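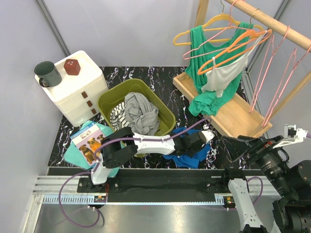
Hi, and welcome to Fesetti! I started this little shop in Fandale because I couldn't find storage for a child's room that I also wanted to look at every day. We sell drawer units, bins, mugs, soft cloths and a shelf or two of picture books (dog stories go fastest, and I'm always glad when they do).

My own taste runs to plain shapes and quiet colors. Give me a white drawer unit with rounded corners and a rim around the top, so a mug can sit up there next to a toy block, and an olive-green bin for all the laundry I haven't folded yet. I do fold, eventually — just not on a school night.

We opened in December with 40 items and a borrowed cash box. Now there are 586 on the list, and I still try things at home before they go on sale. Our Mushi bins come in 8 colors, and the Pukuvora cloths get washed 20 times in my own machine before I'll stock a new one. If a drawer sticks or a handle bugs me, back it goes!

The shop is small, so bring the stroller in sideways and holler if you need a hand. Kids are welcome to open every drawer and pull out every book. I also love hearing how you set things up at home, what goes in which drawer and what ended up in the bin anyway. Write to me through the contact page and I'll get back to you, usually after bedtime.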